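3.2 Setting up and looking after the tabletop cell
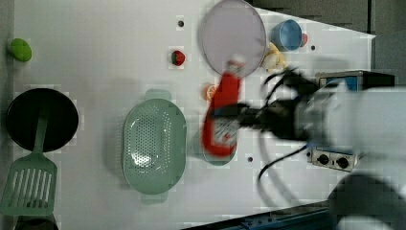
Figure 3. The Canulby cell seen from above, with the gripper closed around a ketchup bottle over a table set with kitchenware.

The cell we call Canulby has run longer than either of its sister cells, Zerham and Zamora, and most of what we know about keeping a kitchen-themed table in working order was learned on it. It is a simple machine to describe: one arm, one gripper, one white tabletop and a changing set of kitchen items. Keeping it in the same state from August through to the end of the study was a much richer problem than we expected, and we think it deserves more room than the usual line in an appendix.

The tabletop came first. We chose white so that pale items would be hard to pick out against it, and the items in Figure 3, among them a pale green colander and a mesh splatter screen, give a fair idea of how much of a challenge that makes. Glare was the immediate cost. We moved the lights twice before settling on a low, even level, and we now check it at the start of every session with a grey card laid in the centre of the table. If the reading has drifted, the lights are corrected before the arm is powered.

The arm is mounted at the right-hand side, with the base bolts tightened in a cross pattern and marked with a paint line across each head. A broken paint line is the quickest fault check we have ever used! On two occasions it showed us a bolt that had begun to back out, well before the joint readings gave any hint of trouble. After any bolt is touched, the full position check is repeated: the gripper is driven to each of the reference points on the table and the error is written in the cell log. We accept the cell for use only when every point is within tolerance.

Cable routing took the most patience. The black cable near the gripper has to hang in a loop with enough slack for the wrist to turn fully, but a loop that is too generous will brush the table and drag light items with it. Our first routing held the cable tight against the forearm, and the outer jacket wore through after 268 runs. The present routing leaves a free loop and clamps the cable further back. It has been in place for 2,064 runs with no sign of wear - a result we were delighted with, given that the only new part was a clamp from the spares drawer.

Gripper pads are the main consumable. Bottles are hard on them, and a ketchup bottle is a very good test: the sides are smooth, the body is long, and if it is held away from its balance point it will try to swing. When the pads are fresh, a grip near the middle holds steady through a fast move. As they age the bottle starts to creep, slowly at first and then all at once. We replace the pads every 1,000 grasps and wipe them with a damp cloth between sessions. Solvent wipes left the surface shiny, and slip went up the same afternoon.

Items are looked after too. Each one has a card in the Mastia inventory, our shared record for all three cells, listing its weight, its condition and the date it was last washed. Slotted and perforated items such as the spatula and the colander collect dust in their openings, and the depth readings suffer for it. Mesh is worse again. A splatter screen can vanish from the depth image almost entirely depending on its angle, so we confirm its place by colour before a run begins.

A full service takes 18 minutes when nothing is wrong. The order is bolts, cable, pads, table surface, lights, then the position check, and we strongly favour keeping to it. Wiping the table after setting the lights, for instance, leaves streaks that change the reading and send the operator back a step.

One fault remains open. After long sessions the wrist joint reports a small offset that clears on restart. We have swapped the joint cable and the connector with no change, and the same behaviour has since been seen on Zerham but never on Zamora, which runs an older controller. Until the cause is found, the wrist is homed again at every break, and any run in which the offset passes its limit is left out of the results in Section 4.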